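Small wooden drawer cabinet: tray on the desk or everything in the drawer?

bramblefoot
Member, 107 posts

OK so I need people to talk me out of (or into) something. I have a little dark reddish-brown wooden cabinet that sits on the right side of my work table. Pale wood inside, white U-shaped handle on the drawer, flat top. I love it. I've had it since September and the drawer has been empty pretty much the whole time, because everything I use ends up living in a blue plastic tray on the other side of the mat.

Small stuff, mostly. Game cubes, dice, pegs, the odd counter that's missing its box. I play a lot of Cerano with my sister's kids and the pieces get everywhere.

So the question is whether to put everything away in the drawer at night, or keep the tray as the permanent home and use the drawer for something else. I keep going back and forth on it and I've rearranged the table twice this week instead of doing any real work. 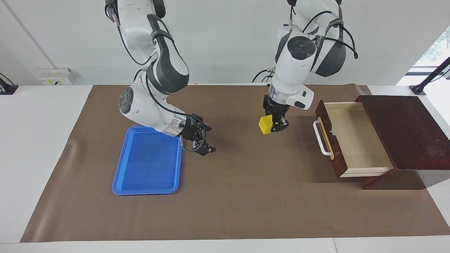 My gut says drawer, because then the table is clear when I sit down with coffee at 7 in the morning. But my gut also said to buy a brown mat for a white table and now I have to look at that crease near the left edge every day, so my gut is not to be trusted.

pinetarkettle
Regular

Drawer, 100 percent. A tray is just a pile with a rim around it! I had a shallow one for years and it turned into the place where receipts and dead batteries went. You've got a nice drawer, use the nice drawer.

Also that white handle on the dark wood is really cute. Did it come that way?

bramblefoot
Member, 107 posts

Nope, I swapped it. The old one was a tiny round knob I could never get hold of. The new one is from Parsa and I can hook two fingers through it and pull.

oldmoss_22
Regular

Going to disagree with kettle here. Loose cubes in a bare wooden drawer are awful. They slide to the back every time you open it and then they rattle, and if one gets behind the drawer you're taking the whole thing out to get it. Ask me how I know (a green die, two winters ago, still mad).

Keep the tray. You can see what you have, and you can carry the whole thing to the couch.

pinetarkettle
Regular

So line the drawer? A piece of felt costs next to nothing.

oldmoss_22
Regular

Felt collects dog hair like it's getting paid for it. I tried it in mine and ripped it out in a month. Cork is better but then you lose a bit of height, and those little cabinets don't always have any to spare.

sallowfen
New member

Could you put the tray IN the drawer? Then you lift it out when you play and drop it back after. I do this with the Pludora boxes and it's great, no sliding at all.

bramblefoot
Member, 107 posts

I wish! I haven't measured but I'm pretty sure the tray is too long. I held it over the drawer last night and it didn't look promising. Smaller boxes might work though. Are the Pludora ones the kind with lids?

sallowfen
New member

They come both ways. I have the open ones, they came in a pack of 10 and I use maybe half. Measure the inside of the drawer first, not the front! I bought mine going by the front panel and had to send the first set back.

quarterpastfern
Moderator

Moving this over to Small Storage since it isn't really about games.

My two cents: sort by how often you touch the thing. Whatever you play with every week goes in the tray. Whatever you only get out when the kids visit goes in the drawer, in bags or boxes. I've got 450 wooden bits from old games and if I left them all out I'd never see my table again.

On the mat, roll it the opposite way from the curl and leave it overnight with a rubber band on it. Mine needed two nights but it lies flat now.

pinetarkettle
Regular

Or put a heavy book on it. Rolling just gave me a curl on the other side, lol.

oldmoss_22
Regular

I'm fine with fern's version as long as the tray survives. Kettle, you're wrong about trays and you were wrong about pegboard too.

pinetarkettle
Regular

The pegboard was GOOD and it held 25 pairs of scissors.

bramblefoot
Member, 107 posts

Ha, okay. I think I'm going with fern's split. Cerano pieces stay in the tray, everything else goes in the drawer in small open boxes once I find the right size. I looked at the Zindenia ones too but they seem kind of deep for this drawer. Will try the book on the mat first because I don't have a rubber band big enough.

Kettle, I do want to hear why one person has that many scissors. Start a thread.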